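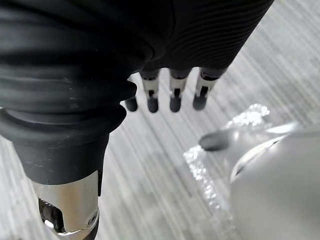

4. Fitting and levelling the top

Read this section before unpacking the top. It applies to the Pleltari bench with the standard grey top. For the Smits corner unit, see section 6.

The top is 1,650 mm long and the base frame is 1,577 mm long. When fitted, the top overhangs the frame equally at both ends.

CAUTION: The top must be lifted by two people. Do not drag it across the frame rails, as the rail ends will mark the underside.

4.1 Placing the top

1. Stand the assembled base in its final position. Leave 80 mm between the rear rail and the wall for cables and cleaning.
2. Check that the four feet are screwed fully in.
3. Remove the cardboard edge guards from the top. Leave the protective film on the grey side.
4. Lift the top onto the base with the film side up and the predrilled holes over the brackets.
5. Measure the overhang at each end. Slide the top until both measurements are the same.
6. Start all bracket screws by hand, then tighten them from the centre outwards.

NOTE: Use only the short screws from bag 2. The long screws belong to the rear panel and will come through the surface.

4.2 Levelling

1. Put a spirit level along the front edge. Wind out the foot at the low end until the bubble is centred.
2. Turn the level front to back and repeat at each end.
3. Press down on each corner in turn. If the bench rocks, adjust the foot diagonally opposite and check the level again.
4. Hold each foot still and tighten its lock nut against the frame.

Check the level again after a week of use, particularly on vinyl or carpet.

4.3 Removing the film

1. Lift one corner of the film with a fingernail. Do not use a blade.
2. Pull the film back slowly, keeping it low and parallel to the surface.
3. Wipe off any adhesive with a soft cloth and warm soapy water, then dry the top.

CAUTION: Do not use acetone, scouring powder or abrasive pads. These leave shiny patches on the matt finish that cannot be polished out.

4.4 Load and daily use

The maximum evenly spread load is 80 kg. Keep heavy items over the frame and off the overhanging ends. Do not sit or stand on the bench.

Wipe up spills of ink, dye or oil straight away. Place a mat under anything with metal feet.

Replacement tops and bracket packs are ordered through the Clalascombe parts counter, attention Preben Fogh. Quote the code on the label under the front rail. The counter is closed on Saturday.

Continue to section 5, Rear panel and cable tray.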